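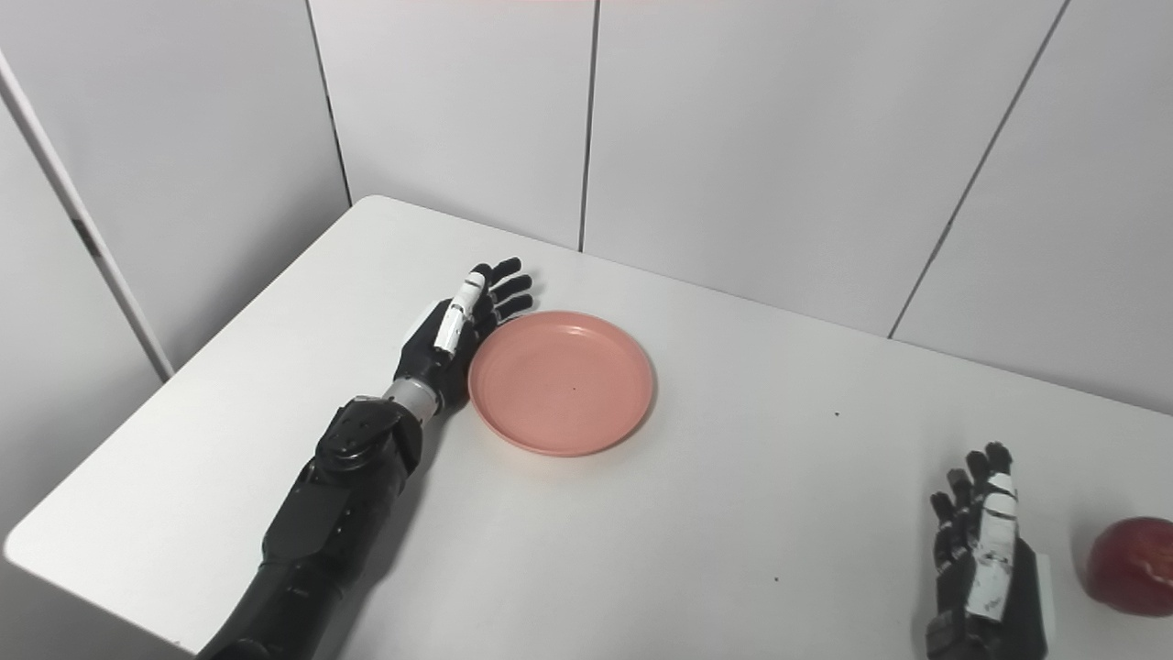

Left hand stops responding mid-task, fault 43
Risberg User Forum — Hardware and Safety

rmerrick
Our laboratory wishes to report a recurring fault on the left hand. During a plate and apple task, the hand reaches the plate and then ignores all further commands. The controller logs fault 43. The right hand continues to accept commands throughout. The fault has occurred in 5 sessions since February, most recently at cycle 1816. Firmware is build 3279.
Rochelle Merrick, Enilo Laboratory

paewai_support
Thank you for the report. Fault 43 indicates a loss of communication with the thumb drive. Please reseat the connector at the wrist and repeat the task.

favow_ops
I must respectfully disagree. We reseated ours twice and the fault returned. The greater concern is that one arm remains live while the other is faulted. Staff should not reach over the table until both are powered down.

paewai_support
Independent operation is the documented behavior. The emergency stop cuts power to both arms.

favow_ops
It does, but only if someone presses it. A fault on one side should stop both — our site now requires this.

rmerrick
The connector was reseated this morning and the fault returned before noon. We have adopted the linked stop and suspended work at this table. Logs have been sent to support.

paewai_support
Logs received. A replacement cable will be shipped.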